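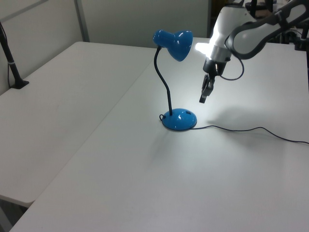
Project Report: Unintended Contact and Protective Stops in a Lamp-Switching Task

Submitted in part fulfilment of the module Applied Automation
Group 4, supervised by Britt-Marie Kristiansen

1. Purpose of the project

The group was asked to program a robot arm to approach a household desk lamp, operate its switch and withdraw. The program was written in the Hustier environment and run through the Zamis controller used for all second-year projects. In November the arm began to halt during the approach, and on one occasion it pushed the lamp across the table before halting. The supervisor agreed that the remainder of the project should be devoted to finding the cause. This report sets out the fault, the investigation and the changes made.

2. The task

The lamp has a domed base, a black flexible neck and a bell-shaped shade. The switch is a small black square on the slope of the base. The gripper must therefore come down beside the shade and reach the base without touching either the shade or the neck. The neck holds whatever shape it is given, and the position of the shade may differ from one run to the next even when the base has been returned to the same spot.

The power cord also lies within reach of the arm. In the original risk assessment it was listed as a trip hazard only.

3. Description of the fault

The controller log contains 328 attempts. Of these, 179 ended normally. The others ended in a protective stop, nearly always in the last part of the downward movement. The force limit was not reached in most cases, and the log gave the reason only as "path deviation".

In attempt 885 of the shared bench log, which includes the runs of other groups, the arm did not stop when it should have done. The gripper met the shade, the neck bent, and the base slid towards the edge of the table. A member of the group pressed the emergency stop. There was no injury, and the lamp was undamaged apart from a small scratch inside the shade. The event was reported to the supervisor the same afternoon and entered in the laboratory's incident book.

4. Investigation

Three possible causes were considered: an error in the taught positions, slack in the wrist, and interference from the arm's own cable.

The taught positions were checked against the base with a steel rule and found to be correct. The wrist was examined by the laboratory technician, who found no slack. The cable at the wrist hangs in a loop beside the gripper, and when the approach was run by hand at reduced speed the loop could be felt to catch against the lamp shade before the fingers were level with the switch. The controller read the resulting drag as a deviation from the path.

The failure to stop in attempt 885 had a separate cause. A member of the group had raised the deviation limit that morning to reduce the number of halts. The change was not written down, and the next person to use the bench was unaware of it. The group accepts that this was a breach of the laboratory rules.

5. Corrective measures

5.1 The deviation limit was returned to its original value and placed behind the supervisor's password.

5.2 A waiting time of 2000 milliseconds was added above the lamp, so that the operator can confirm that the shade is clear before the arm descends.

5.3 The approach was altered so that the arm comes down from the side away from the open mouth of the shade.

5.4 The lamp is to be switched on by hand and its position checked with the arm withdrawn before each series of runs. The cord is to be led away over the far side of the table, behind the shade.

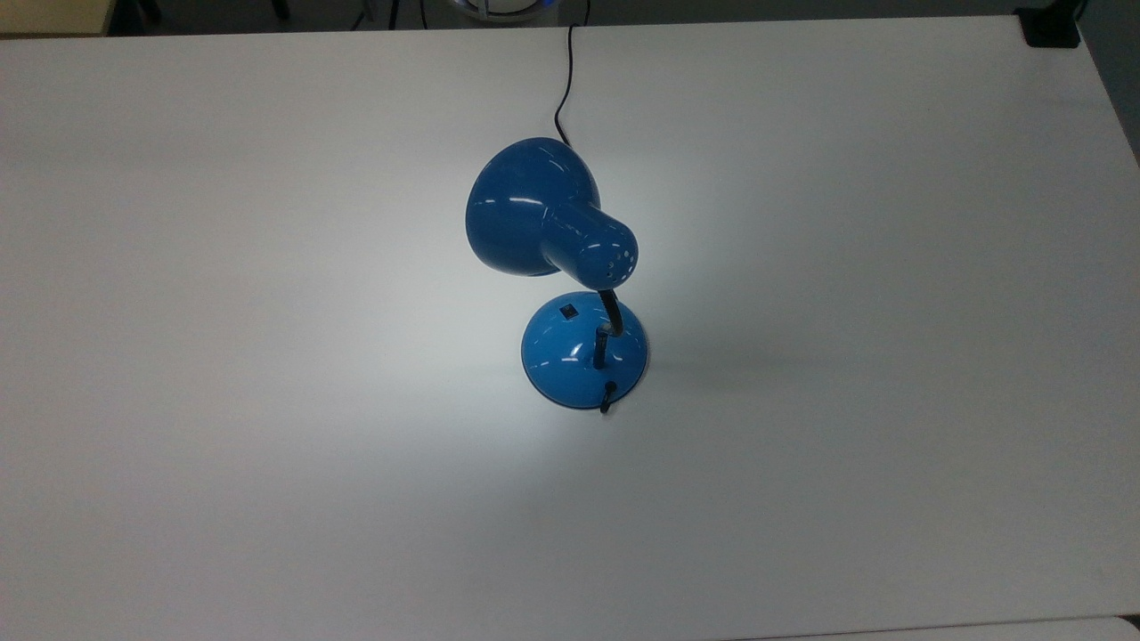
6. Remaining matters

The cable loop has not been shortened. The Vik clips ordered for this purpose were too narrow, and a set of Garo clips had not been delivered when the report was due. Until they are fitted, the bench may be used at reduced speed only.

The risk assessment has been rewritten to include the power cord as a snagging hazard and to require that any change to a safety limit be signed by two persons. A copy is attached as Appendix B. The controller log is attached as Appendix C.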